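Brundia Wrist Camera Comparison

Last edited in December by Francine Lavoie

The Brundia wrist camera comparison is a bench test of small cameras and grippers used in robotic garment handling. It was drawn up at Brundia, a maker of laundry sorting equipment, and is used to decide which camera and which set of fingers should go on an arm that picks up, turns and lays out clothing. The name covers both the test procedure and the collection of results built up from it. In the company's own papers it is usually called the wrist test.

Background

Early sorting cells at Brundia used one camera fixed above the table. An overhead camera gives a good outline of a garment but loses the small raised features that a gripper needs in order to get hold of cloth, such as hems, waistbands and pocket edges. When the arm moved in to grasp, it also blocked the camera's own view. Francine Lavoie proposed moving the camera to the wrist, where it travels with the fingers and sees the cloth from close range.

The change brought its own problems. A wrist camera sees only part of a garment at a time, its focus changes with every move of the arm, and its cable has to survive constant twisting. Two cables failed in the first round of trials, both at the connector nearest the wrist joint. The test was written to compare cameras under these conditions - earlier comparisons had been made on a tripod and did not predict how a camera would behave on the arm.

Equipment

Two cameras are compared. The Pravo is a fixed-focus model with a wide lens. The Farah is slightly heavier and has autofocus. Both fit the same bracket, so one can be exchanged for the other without recalibrating the arm, although the hand-to-eye offset is checked after each swap.

Three sets of fingers are used:

Flat parallel fingers with rubber pads
Narrow curved fingers for lifting an edge
Soft molded fingers, added later

All runs use the Trelteo controller. An older controller was dropped from the test after it was found to delay images by a varying amount, which made grasp results hard to compare.

Procedure

A garment is laid on a plain white surface and the arm is moved to a series of set heights above it. At each height the camera records a still image. Software then marks the seams, edges and openings it can find, and a person marks the same image by hand. The two sets of marks are compared. In the second half of the test the arm tries to grasp the garment at a point chosen by the software, lifts it clear of the surface and holds it for a fixed time.

Denim is used often. Its topstitching usually contrasts with the cloth, which gives the software a clear line to follow, and its thick seams are a hard case for the fingers. Elastic waistbands are scored separately from flat ones. Gathered cloth breaks up the outer edge of a garment into many small curves, and edge-finding software may report these as several short edges instead of one.

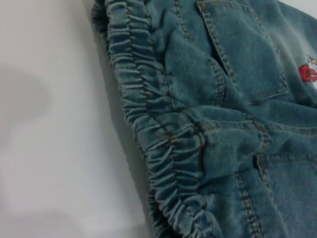
Denim garment on a white surface, seen from the wrist camera. The gathered waistband is at left, with tan double stitching on the seams and pockets.

Loose threads, appliqués and folds are left as they are. Lavoie's first draft called for each garment to be trimmed and smoothed before a run, but this step was removed at the request of Francine Chisholm, who ran the grasp trials and wanted the cloth to be closer to what a sorting line receives.

Results

The main series used 1327 still images, of which 748 were of denim. The Farah gave sharper pictures at the lowest heights. The Pravo was better while the arm was moving, as its fixed lens did not hunt for focus. Differences between the two at middle heights were small.

The grasp series consisted of 844 attempts. The narrow fingers did best on waistbands and hems, and the flat fingers on single layers. The soft fingers marked the cloth least but were slow to close. In 31 attempts the fingers took hold of a pocket opening when the software had chosen the outer edge. These were recorded as failures even where the garment was lifted.

Brundia kept the Pravo for its sorting cells and the Farah for inspection work. A version of the test for knitwear is in preparation.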